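Dağdelen Opens a Furniture Lending Library for New Renters in Plarnthorpe

Family firm will lend cabinets, tables and chairs free of charge for a tenant's first months in a new home

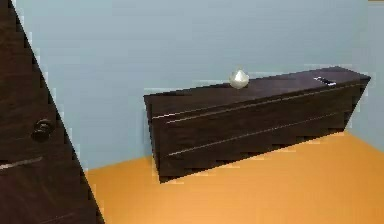 PLARNTHORPE, January – Dağdelen, the family furniture business that has been selling and mending household pieces on Gondia Street for 36 years, is delighted to announce the opening of its new lending library, where people moving into a rented home can borrow good, solid furniture without paying a penny for it.

The idea is a simple one, and it has been a long time coming. Anyone with a new lease in town can choose up to four pieces, keep them for as long as 60 weeks, and then return them, swap them or buy them at a reduced price. The library opens with 700 pieces in all, many of them traded in by longtime customers and put back in good order in the firm's own workshop.

"My parents started out in this town with a borrowed table and two chairs that didn't match, and they talked about that table for the rest of their lives," said Kevser Akyol, who runs the business today. "Moving is expensive, and by the time you have paid the deposit and the first month there is often very little left for somewhere to put your plates. We would love for people to come in, have a cup of tea, and go home with something they like living with."
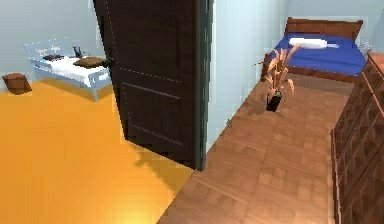
A dark paneled door standing open between two rooms.

A small trial last year helped 136 households settle in, and the shop learned a great deal from them. Borrowers asked for narrower pieces that could go up a staircase, for more low storage, and above all for help with delivery, so the library now includes a free drop-off anywhere within the town limits. Staff will also be happy to talk through measurements over the phone – do measure the doorways as well as the rooms!

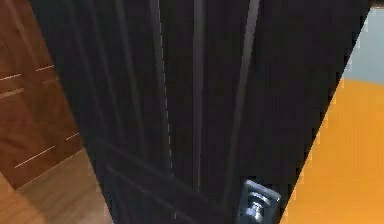
Each borrower will also receive a little booklet on looking after wood, written by the workshop team and full of the sort of advice they have been giving over the counter for years, from dealing with water rings to easing a drawer that sticks.

The library is open during regular shop hours, with a late evening every Wednesday until 8 p.m. for those who can't get away from work. Borrowers should bring a copy of their lease and one form of identification. Anyone with furniture to pass along is warmly invited to speak to Kevser Akyol or any member of the staff at the front desk.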